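Reviews > Soccer > Shin guards

I bought the Idar slip-in shin guards in January, after my old pair cracked right down the middle during warmups (thanks, Jingyi Song, lovely tackle). I play left back in a small-sided league, so my shins take a beating, and I've worn these for 12 games now.

First thing: they're light! I kept reaching down in the first half to check they were still there. The foam on the back is soft and the shell curves in nicely at the ankle, so no rubbing on the bone like I got with my Benis ones. 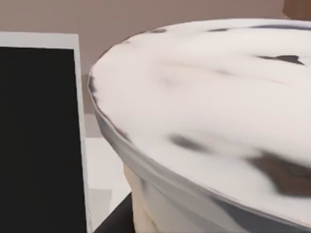

Sliding is my one real gripe. With thin socks they creep around to the side, and by the last ten minutes I'm basically guarding my calf. Lanying Tan wears the same pair with a sleeve over the top and hers stay put, so I've started doing that too, and it's so much better.

They do hold on to a smell. I hand wash mine and leave them by the window overnight, and that mostly takes care of it.

Sizing runs small, by the way. I'm usually a medium and had to swap for a large. 4 stars from me, and I'd buy them again.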